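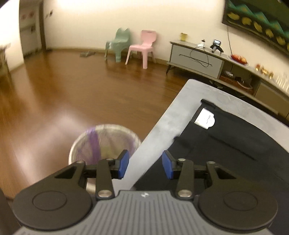
Re: finger pads, soft vs. stiff

Sun 2 May, Barbara Ziółkowski wrote:
> Has anyone run the Stikeleck hand-held next to the Utov one on the same
> set of pick-ups? I have to choose one for the lab and all I've got to
> go on is the two spec sheets, which might as well be for the same tool.
> Mostly I care about cloth and about wrist fatigue. Also, are the blue
> pads any good or should I order the stiffer ones right away?
>
> Barbara

Hi Barbara, hi all,

Yes! I've been going back and forth between those two for a couple of weeks now, at home, so take it with however much salt you like. The one in the photo at the top is the Stikeleck with the blue pads on, pointed at the end of the living room where I do most of my grabbing. I picked that corner on purpose: black fabric lying on a pale grey cushioned surface, a metal trash can with a purple bag in it, shiny wood floor. If a gripper is going to embarrass itself, it'll do it there.

Cloth first, as that's what you asked about. The Stikeleck wins and it isn't very close. I did 250 pick-ups of dark fabric with each tool, same start pose as best I could manage, and the Utov fumbled 31 of them where the Stikeleck fumbled 12. Most of the Utov misses were the same miss over and over (one finger lands on the cloth, the other one skates across the top, and you come up with nothing). The four-pin linkage keeps the pads facing each other a lot better as they close. You can still get a bit of tilt on one side when it's open, and I wouldn't worry about that, mine goes away once there's something between the fingers.

Where the Utov is nicer: your wrist. The Stikeleck is front heavy, with those two big round black housings out there, and after a long session I feel it in my thumb more than anywhere. I've started stopping every half hour. The Utov I could wave around all afternoon.

On the pads, I'd start with the blue ones and see. I bought the stiff set too and they're better for exactly one thing, edges of hard stuff like a plate or a chair back. For cloth and plastic bags they were worse, and they squeak! If you do swap, mark left and right with a bit of tape first. I didn't, and spent an evening wondering why everything was closing crooked.

One warning about the camera, whichever tool you go with. Glossy floors are a pain. The ceiling light makes a bright patch on mine, and the tracking in Kikis wanders off whenever that patch gets near the middle of the view. I logged 1,891 clips in total and only 1,052 of them came through with a track I'd trust. Turning the light off helped a lot, closing the blinds did nothing I could measure. The dropped clips were split pretty evenly between the two grippers, so I don't blame the hardware. I haven't tried Mai on the same clips yet. If anybody has it working with a wide lens I'd love to see your settings, mine just sits there at the first step and never complains.

Things I haven't tested: anything heavy, anything wet, and the newer Utov handle with the longer trigger. Somebody on here was waiting on one of those, did it ever show up?

Barbara, if it would help I can put my log sheet somewhere you can get at it. It's messy, and the column called "meh" means it picked the thing up but I wouldn't want to show anyone. I counted those as successes in the numbers above, so if you're stricter than me both tools will look worse. Let me know which wrist you use too, I'm left-handed and the strap on the Stikeleck took some fiddling.

Cheers,
your left-handed tester

Contact the list owner | Copyright remains with the individual posters | Back to top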